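Thread: how I set up and look after our simulated kitchen cell, the one with the two-handed robot. I promised it to several people in March, so I write it now, while my notes are still in order.
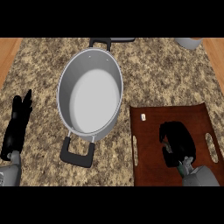
First, the general situation. The cell runs on one workstation under a desk at Flilau. The scene files come from our own library, which we call Bereo. The training jobs go to another machine, and I will not speak of that one today.

People think a simulated cell needs no maintenance. There is no grease and no broken cable, this is true. But the files get old, the contacts get strange, and every update of the physics engine moves something a little. I spend one morning of every week only on checks.

The check starts with the hands. I load the cell, I leave the arms in the start pose, and I let it run with no command. Then I look at the joint log. If a finger joint moves more than a very small amount, I stop there and do nothing else until I know why.

Two weeks ago the right wrist was drifting. It was slow, you could not see it on the screen, only in the log. The reason was a damping value that somebody (me) had set to zero for a test and did not put back. One line in one file. It took me a full afternoon to find it.

Since then all test values go in a separate file with the word "test" in the name. The loader prints a warning in capital letters if this file is present. It is ugly but it works well for us.

Next, the stockpot. The pot is the most difficult object in the whole cell, more than the cutting board and far more than the counter. It is big, it is hollow, and it has two loop handles that a finger must be able to go through.

The first pot model had one simple collision shape, and this shape closed the handles. On the screen you saw a nice open loop, but for the physics it was a solid block. The fingers were stopped in the air in front of it, and I was blaming the controller for days.

Now each handle is built from small boxes, and the wall of the pot is a ring of thin pieces. The full set of collision pieces for the kitchen is 283. Before this work it was much smaller and the simulation was faster, but a fast simulation of the wrong pot did not help me.

If you do the same work, please turn on the collision view before you touch any gain. I keep it on one key of my keyboard. This is my most useful advice in this thread and you can stop reading here if you are busy.

The cutting board gave a similar problem. It has slots to hold it by, and in the old file they existed only in the visual mesh. I cut them also in the collision mesh. After that I had to check the board on the counter again, because it began to shake by itself – very small, but the contact solver was working hard for nothing.

The shaking was a starting height problem. The board was placed a little inside the counter, so at the first step the engine pushed it out. I raised it by a hair and let it settle before the arms are allowed to move. The pot has the same settling time now.

A question I receive often: what about friction? I keep one table for all pairs of materials and I do not permit special values inside the object files. When the values were spread over many files, two people could fix the same grasp in two different places, and then the pot was stuck to the fingers like with glue.

The gains for the arms I changed only once this year. The colleague at Pelletier who uses the same hands had lower stiffness in the fingers than we had, so I tried it. The closed hand became quieter in the log. The arms I left as they were.

After the hands and the objects I run the reset test. The cell is reset 1,140 times during the night, with the object positions changed a little each time, and in the morning I read the list of bad starts. A bad start is when something touches that should not touch, or something leaves the counter.

The last night gave 8 bad starts. Six were the pot too near to the left hand, so I made the free zone around this hand wider. The other two were the small loose item on the board, which I will look at again tomorrow. I do not have an explanation for it yet.

A word about the camera view. I check it last, and I check it against a saved image from the same seed. Once, the view had turned by a small angle after an update, and the physics was perfect, so no test complained. Only the saved image showed it.

For versions we use Kirnix, our small in-house tool. It stores the scene, the engine version and the friction table together under one label. I used to store only the scene. Then I could not repeat my own results after an update, and I had to say this in a meeting, and I did not enjoy it.

Things still open in my list: the thin rim of the pot catches a fingertip sometimes when the hand comes down from above. The handle brackets have no collision shape yet. And the settling time makes each reset longer than I would like.

If somebody has a good method for thin rims, please write to me under this post. I tried to make the rim thicker only for the physics, but then the finger stops before it reaches the metal and the grasp looks wrong. I will add the new values to this thread when the rim is done.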